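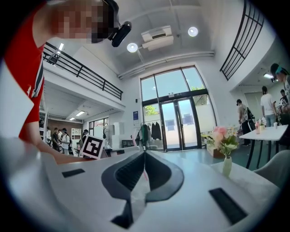 Notebook, November, written up after lunch

Question from Heikki Koskela again: when can we tell Felance that the arm does chores? My answer is still not yet, and I'd like the reasons on paper before the Graditz call.

What we have is people doing the work with hand-held grippers and a policy that copies some of it. The people are good at it. Give one of us a gripper and a coat on a rack and the coat gets moved, on the first or second go. The policy had 30 tries at the same job last week and I would call four of them usable. It grabs the sleeve, pulls, and the hanger comes along.

Flowers are worse. The plan says "tidy table, leave vase in place." Anyone's kid can do that. The policy treats a vase as one more thing to pick up, and I don't see more demos of the same vase fixing it.

Numbers so far: 753 episodes recorded, 185 thrown out on review, mostly for lost tracking. Peltus wants 600 clean before they retrain. We'll get to 600 by adding coats and tables, which are the things we already have plenty of. I asked for stairs, dim corners and wet cloths. No reply.

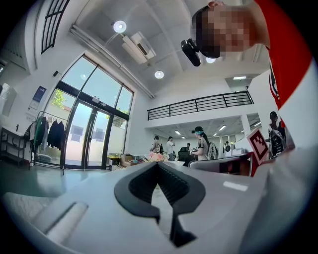

Marker tilted, V-shaped jaws in the foreground, clothing rack by the glass doors.

To check:
- Does the marker pose hold up when the card is tilted? Plot the error against angle before anyone blames the fingers.
- Glare off the floor near the entrance. Compare morning and 4 pm runs.
- Soft pads: same grip on a thick coat and a thin shirt? I doubt it.

Tôn's demo reel has a machine folding towels. Nice towels, all one size, already flat. Heikki liked it a lot. I asked how long the clip was before speeding up and he didn't know.

For Felance I'd write "can move selected garments under supervision" and leave the word chores out. Heikki to edit, I'll argue. Next batch: shirts with buttons, no vase.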